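Kitchen Notes > Preserving > Quick Pickles and Relishes

How I make lemon and green chili pickle (the fast fridge kind)

My neighbor Renata Mazurek gave me a jar of this one July and I ate it with a fork, standing up, before lunch. I've been making it ever since, and I've changed it enough now that I feel okay calling it mine. It's sour, salty, hot and a tiny bit sweet, and it goes on everything – rice, eggs, grilled cheese, cold chicken, you name it!

This is a fridge pickle. It isn't sealed and it isn't meant for the pantry shelf, so please don't put it in the cupboard and hope.

What you need

6 lemons, unwaxed if you can get them
3 long green chilies (more if you're brave)
4 tablespoons of coarse salt
2 tablespoons of sugar
1 teaspoon of mustard seeds
half a teaspoon of turmeric
half a cup of neutral oil
One big clean jar with a lid that fits properly

Start with the lemons. Scrub them under warm water and dry them really well, then cut each one into eight wedges and cut the wedges across into small chunks. Pull out the seeds as you go. You'll miss a few and that's fine, but they're bitter, so get the obvious ones. Do all this on a board with a groove around it or you'll lose half the juice to the counter (ask me how my old wooden board got its pale patch).

Tip the chunks and every drop of juice into a bowl, add the salt, sugar and turmeric, and get in there with a spoon. Cover it and leave it in the fridge overnight. By morning there should be a good puddle of liquid at the bottom and the peel will have started to soften.

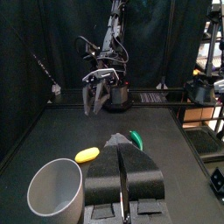
Yellow and green, the two colors of this pickle.

Now the chilies. Wash and dry them, take off the stems, and slice them into thin rings. I leave the seeds in. My sister scrapes hers out and her pickle is still plenty hot, so do whatever suits your house. Wear gloves if you have them, and don't touch your eyes either way.

Warm the oil in a small pan over medium heat and drop in the mustard seeds. When they start popping, put a lid on, take the pan off the heat and wait for things to calm down. Stir in the chilies and let them sit in the oil until it's completely cool. I rushed this once, poured hot oil over the lemons, and got a weird cooked-marmalade flavor that I couldn't rescue.

Mix the cool oil and chilies into the lemons, pack it all into the jar and press down with the back of a spoon. Back in the fridge it goes. Give the jar a shake every morning. I start eating mine after a week, though two weeks is better and the peel gets lovely and soft. Always use a clean, dry spoon, and try to finish the jar within a month.

If yours tastes too salty, squeeze in another lemon and give it two more days. Too sharp? Add another spoonful of sugar and shake it until it dissolves.

Comments

Faustine Rolland
Made this with limes and it was great, but I needed more sugar. How small are your chunks? Mine were still chewy after a week.

Quentin Pruvost
Faustine, I cut mine down to the size of a pea and they were soft by day nine. Thick-skinned lemons take longer.

Margaux Sabatier
Can I use fine table salt? It's all I've got in the house.

Reply from the author
You can, Margaux, but use less! Start with two and a half tablespoons and taste it the next morning.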